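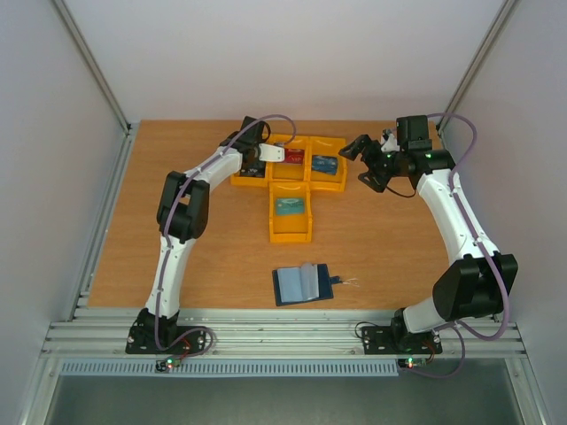 Recording a Full Season of Reality TV Off the Antenna

Feb 2, 2023
Filed by Jui-lin Tai under Household: TV Room

Reunion episodes run long. Finales get moved. A recorder that works well for a half-hour sitcom will clip the last four minutes of a two-part reunion unless it has been set up for it. The settings below apply to most home recorders that take an antenna or cable feed and write to an external drive. Menu names vary by maker.

Work out the drive space first

An hour of high-definition broadcast takes between 6 and 8 gigabytes if the recorder stores the signal as received. Use 8 for planning. A season with 18 one-hour episodes and a three-hour reunion comes to 21 hours, or 168 gigabytes. Double that if two people in the house follow different shows, then leave a tenth of the drive free. Most recorders slow down or drop recordings when the drive is nearly full, and the warning often appears only in the settings menu.

Use a drive with its own power supply if the recorder's USB port is marked for less than one amp. Format it in the recorder. A drive formatted on a computer may be accepted at first and then rejected after a software update.

Padding

Set one minute before and five minutes after as the default for every series. For reunions and finales, change the end padding to 30 minutes by hand. Live aftershows need the same treatment.

Padding uses a tuner. On a two-tuner recorder, a show ending at 9:00 with five minutes of padding still holds its tuner at 9:05, so two padded shows will block anything that starts at 9:00 on another channel. Check the conflict list after any change to the padding. If back-to-back episodes are on the same channel, many recorders share one tuner between them; some do not, and the manual will say under "overlap" or "adjacent recordings."

Series rules

Choose "new episodes only" and then look at the upcoming list for the next two weeks. Reality shows cause more trouble here than scripted ones. Extended cuts and episodes with added footage are sometimes flagged as new, and cast specials may be listed under a separate title that the series rule will not match. Add a keyword rule for the show's name plus "reunion" and another for the name plus "special."

If the guide data has no episode number, the recorder cannot tell a repeat from a first run and will record both. Set a limit of two copies kept per title for daytime repeats. Do not set this limit on the main rule, or episode three will erase episode one.

Priority order

Rank the series by how hard the episode is to get again. A show that repeats six times the same week can sit at the bottom. A local program or a live vote-off show goes at the top.

Naming and keeping

Recordings copied to a computer usually arrive with a date and channel for a name. Rename them on the day they are copied. The pattern used on this page is:

show name - s09e02 - short note

Two digits for season and episode keep the list in order. Avoid colons, slashes and question marks, which some systems refuse.

Some recorders encrypt files to the unit, and those will not play anywhere else. Test with one short recording before planning to keep a season.

Reception checks before a finale

Look at the signal screen, and read quality, not strength. Quality below 70 percent is likely to show blocks or lost sound in bad weather. Tighten the coax connectors by hand. Replace any push-on connector with a screw-on one. Remove splitters that feed unused outlets, and cap the open ports on the rest.

Rescan channels after a station announces a frequency change. Series rules tied to the old channel entry may stay in the list and record nothing, so delete them and create them again from the new entry.

Power

Plug the recorder and the drive into the same battery backup. If only one of them stays up during a short outage, the recording is usually lost anyway. Turn off any automatic standby setting on the drive. Schedule software updates for early morning, and move them if a rerun is set to record at that hour.

Cleaning out

Delete from the recorder's own menu. Files removed from the drive with a computer leave entries behind in the list, and on some units the free space figure stays wrong until the drive is formatted again. January, with few new episodes on, is a convenient month for this. Clear the finished seasons, check the series rules against the shows still running, and remove the rules for anything that has been canceled.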